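Workshop > Notebook > Things That Broke

The Afternoon the Jaw Let Go

October 2022
By Noelia Robles
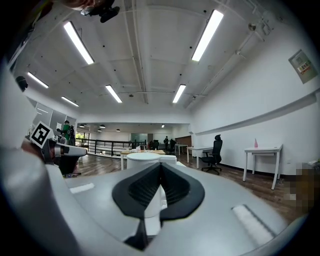 I have been meaning to write up the slipping jaw for a while, mostly so that I stop telling the story out loud to everyone who comes by my desk. We had been collecting with the Skustik grippers for a good stretch, and I'd grown fond of them, the way you do with a stubborn old can opener. Then one of them started dropping things. A spoon first, then a cup lid, then (this one hurt) Berkay's good mug. We blamed the light for far too long, what with all those long fluorescent fixtures glowing overhead, and I was sure the tracking was losing the black-and-white marker card every time somebody tilted a gripper. So we spent 3 days on the tracking, which was perfectly fine.

It was Hacer who finally squeezed the trigger slowly with her ear right up against it and heard a click. One of the little pins behind the ribbed pad had worn down on one side, so the jaw closed, held for a moment, and then gave back a few millimeters. Just enough for a mug!

We opened up all 6 grippers after that and found the same wear starting in two more. Kaan ordered new pins from Trorkora, and in the meantime we've gone back to the plain squeeze test every 40 grasps, with a rolled-up towel, before anything breakable comes out. It's dull and it makes my thumb ache, but I sleep better. Berkay is drinking his tea out of a paper cup and being very gracious about it. I still owe him a mug, a blue one if I can find it.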